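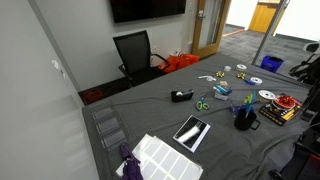 Notice Concerning the Retirement of Mr. Foley

To all residents and staff of Fitemholm

The Office of Records announces that Mr. Jarlath Foley will leave his post as Keeper of the Lower Register on October 8, 2020. A gathering will be held in the second-floor meeting room. Staff are asked to wrap any gifts before the hour of the event, and to sign the card in ink.

Mr. Foley entered the service of the Register as a junior clerk. The Register at that time held 1657 names, each belonging to a person who had gone out to the island of Drandari and had not yet returned. His duty was to read the names aloud every morning at the harbor window and to strike out any that were answered.

The record shows that he performed this duty without absence. It also shows that in his first August a voice answered to the name of Velimir Tomić, and that Mr. Foley, finding no one on the quay, declined to strike it. He was reprimanded. The reprimand was withdrawn when Mr. Tomić came home by the mail boat 59 days later and complained of having been called so early.

The Office then adopted the rule that still bears Mr. Foley's initials: a voice is to be noted in pencil, and a person in ink.

In later years the pencil marks grew numerous. Mr. Gorazd Petek, then Director, proposed that the reading be given up and the book sent to the archive at Ochoa. Mr. Foley replied by letter. The letter is one line long and is kept in the file. It reads: "They are still answering, sir."

The reading was continued.

The Office is required to state the condition of the Register upon any change of Keeper. Mr. Haris Nikolovski has examined the book and certifies that two names remain. The first is that of a ship's cook. The second is Anna Foley, entered in the Keeper's own hand on the day before he applied for the post. It carries 2417 marks in pencil – the last of them made this morning.

Mr. Rok Vasić will take up the duties of Keeper. He has asked that Mr. Foley be permitted to attend the window as a private person, and the Office has no objection. A chair will be provided. Mr. Foley has asked in turn that the second name be read slowly, as she was always a little hard of hearing.

Coats may be left in the corridor. The mail boat is expected at the usual time, and those who wish to meet it may leave the gathering early.

By order of the Office of Records, Fitemholm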